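Kaltier shared workshop, progress report to Kragh
December 25, 2024

Both arms are up and moving! The second gripper went on last week, and the wiring on the pair took 72 hours of bench time, well over our plan, but it's done. We've spent $600 of the parts money so far.
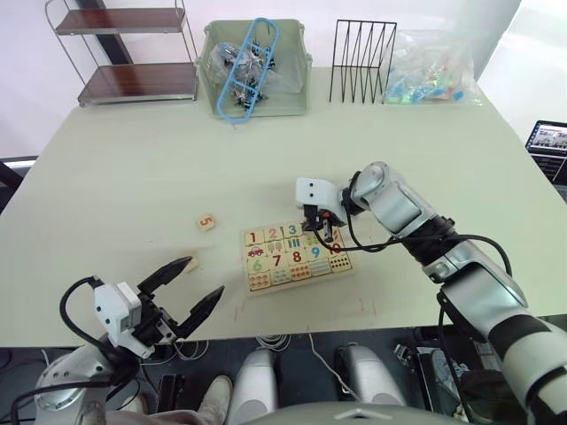
Right arm at the number puzzle, with the 5 still out on the table.

Next up is getting the left gripper to pick up loose blocks and pass them across. I'd love to show you both arms sharing the board in March. We still need 2 spare finger sets.

Hrefna Hjaltested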